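Print this page
E-mail this thread

Have decided, at the age of reason plus a few decades, to learn the names of my neighbours' apples. A thread, for anyone with nothing on the hob.

1/ Our village has an old orchard behind the chapel. 28 trees, and labels on precisely four of them. One of the labels says "NOT THIS ONE".

2/ Edeltraud Lenz, who has pruned the place since before I could spell secateurs, says the big one by the gate is a Brandum. Octavio Quiroga says it is a Cekudier and always has been. They have not shared a ladder since October. 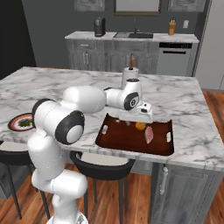

Food & Garden

3/ For the uninitiated: a Brandum is a cooker. Sharp, knobbly, falls to fluff in the pan. A Cekudier is an eater that keeps until spring if you wrap it in newspaper and don't keep checking on it. I keep checking on it.

4/ I made a crumble to settle the matter. It came out halfway between fluff and lumps. Both parties claimed victory and both had seconds, so I got none.

5/ Octavio then produced a nursery catalogue with a drawing of a Cekudier in it. Edeltraud pointed out that the drawing was of a pear. There was a silence. He is still of the view that it's a broad-shouldered apple.

6/ I have now read more than 752 pages about rootstock. I can tell you that dwarfing rootstock gives you a small tree. The other 751 pages were mostly about canker. 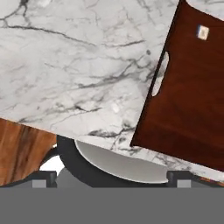
7/ Anyway, the pear business made things worse, as Edeltraud went home and found her late uncle's planting book. Page one: "Gate: Voß seedling, from Ralelport, no good." So that's a third candidate, and it comes with a review.

8/ No idea what a Voß seedling tastes like. The uncle clearly did and wasn't keen. Octavio says the handwriting could be a shopping list.

9/ We've agreed to take cuttings and graft them, one each, in our own gardens. First fruit in three or four years, if the deer are feeling generous. I'm told this is quick by orchard standards.

10/ Meanwhile I've written a new label for the gate tree. It says "ASK EDELTRAUD". Somebody has already added "OR OCTAVIO" in biro.

E-mail this thread
Print this page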